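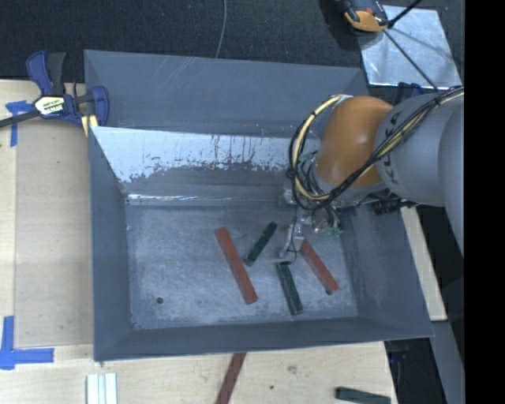

The bin with four blocks in it, red and dark green, and the arm reaching in from the side.

Tips for a picking bin in a shared workshop

In our workshop we are building a small picking cell, which we call Gillo. The arm must take blocks out of a metal bin and put them in a tray. I write down the tips which helped us most, in the order in which I remember them. Most of them cost little money and can be used with any small arm.

Clamp the bin before you teach any position

A sheet-metal bin looks heavy, but it moves when a finger pushes a block against the wall. After a move of a few millimetres all your taught points are wrong, and you will look for the mistake in the program for a whole evening, as I did. One bar clamp on a back corner holds a bin of this size well if the table is flat. Tighten it by hand and try to turn the bin with both palms. If it turns, tighten again or add a second clamp on the opposite corner.

Put the clamp where the arm has no business. The handle stands up higher than the rim, and the arm can meet it on the way home. We set a forbidden zone in the program around the clamp, 40 mm larger than the clamp on every side.

Mark the table with tape

Blue masking tape is good for this. It comes off the wood cleanly if you change it in time; we put new tape in May, and the old one had been there too long and left glue. Mark corners with an L shape, so you can see a turn as well as a shift. Do not tape over sawdust. Wipe first, wait until the wood is dry, then press the tape with a spoon.

Sloping walls are your friend

Our first container, a Saketti drawer, had straight walls. A block lying along a straight wall could not be gripped, because one finger had no room to go down. With sloping sides the finger has more space, and many blocks slide back to the floor alone. If you must buy a bin, look for this before you look at the price.

The place where the slope meets the floor is still difficult. Try your longest block there by hand, with the gripper open, before you trust it to the program.

Dull the shine

Bare metal reflects the ceiling lamps, and a camera will easily take a bright line for the edge of a block. You can do three things, and I would try them in this order: move the lamp, put a sheet of baking paper in front of the lamp, and last, rub the inside with a fine abrasive pad. Rub always in one direction. Wash the bin with warm water and a drop of dish soap, and dry it with a cloth which leaves no fluff.

Never spray anything matt inside the bin without a test on the underside. We used a spray from Moura and it came off on the blocks.

Choose blocks in strong colours

Red and dark green are easy to tell apart in good light, for the camera and also for most people. In weak light the dark green becomes nearly black, so do your tests also in the evening. Mix the lengths a little. If all blocks are the same, you will make a program which knows only one length.

For a test, do not lay the blocks in nice rows. Drop them from the height of a hand and leave them as they fall. We do 30 picks in this way after each change and write the result with a pencil on a paper beside the table.

Give the cables a loop

A cable pulled tight along the arm breaks first at the connector. Leave a big loop near the wrist, then turn the wrist slowly 90 degrees to both sides and watch the loop. It should open and close without touching the bin. Tie the bundle with cable ties, but not too hard; you should be able to push a match under the tie. Cut the tail of the tie flat, or it will scratch your hand each time you reach there.

Thin wires to the fingers need more care than the thick ones. Ours are checked every week, and we keep a spare set from Tindero in the drawer under the vice.

Work slowly at first

Run each new program at 10 per cent speed with a hand on the stop button, and keep other people out of reach of the arm. Take your fingers out of the bin before you press start, also when you only want to straighten one block. Stop the arm, straighten the block, step back, start again.

When you finish for the day, drive the arm up and away from the bin before you switch off. Put the blocks in their box and leave the clamp on.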